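Cahier d'atelier, 17 juil. 2026
Sismomètre Rora, deuxième campagne thermique

Repris ce matin la vieille question de la dérive lente, celle qui nous empoisonne depuis les essais de février (je m'étais pourtant promis de ne plus y toucher avant les vacances !). Le capteur vertical est remonté dans sa cloche, avec le nouveau ressort venu d'Utberg, et je dois dire qu'il a belle allure.

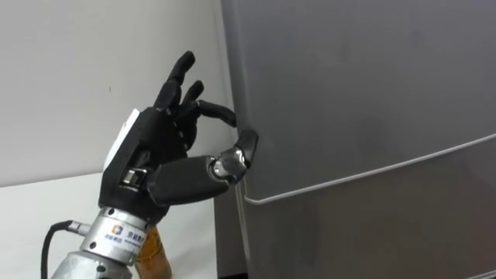 Main noire à cinq doigts, près de la porte du haut.

Première descente à 70 K sous le niveau ambiant, palier de 300 minutes. La dérive est toujours là, mais bien plus douce qu'avant, et surtout régulière, ce qui me réjouit plus que je ne saurais l'écrire. Le bruit remonte un peu vers 31 mHz. Je soupçonne la nappe de câbles côté Craddock, trop raide à froid, à refaire en plus souple quand on aura reçu le polyimide.

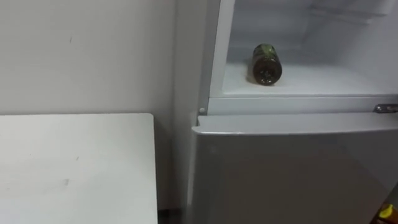
Compartiment supérieur ouvert, bouteille vert foncé couchée.

Pour mémoire, et pour qui reprendra ce cahier : le fichier brut compte 3 000 lignes, à décimer avant de le passer dans Poncombe, sinon le logiciel rame et l'on finit par aller boire un café de trop.
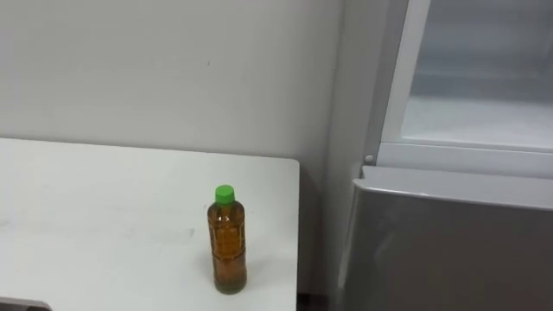
Faut-il recentrer la masse avant chaque descente en température ?
Une seule fois suffit, au début de la campagne, tant que la cloche n'a pas été rouverte entre-temps.

Reste à refaire le palier avec la nappe débranchée.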